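Fingertips for folding shirts: stock or long?
Hotside forum > Grippers

fouad_a
2/16/24
Has anybody here compared the stock fingers with the long pointed ones on clothes? We fold with two arms and I keep going back and forth (my wife is tired of hearing it).

RamilB
Pointed, every time. They slide under a fold so nicely! I ran 34 shirts in September and wouldn't go back.

nestor_c
Gently disagreeing, Ramil. Pointed tips snag on knits, and I'd sort out the wrist camera first. Fouad, could you post what yours sees, along with the bench?

fouad_a
Sure thing, and thanks for taking an interest.

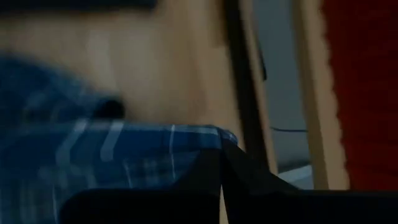
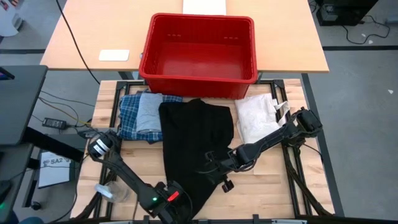
Wrist camera on the plaid first, then the whole bench with the red basket.

nestor_c
Look at the blur on that cloth. Slow the wrist down before you spend a dime on fingers.

RamilB
Fair, but the tip is right under the fold, and that's what I'd want to see. I'd still buy the pointed ones, Nestor, sorry!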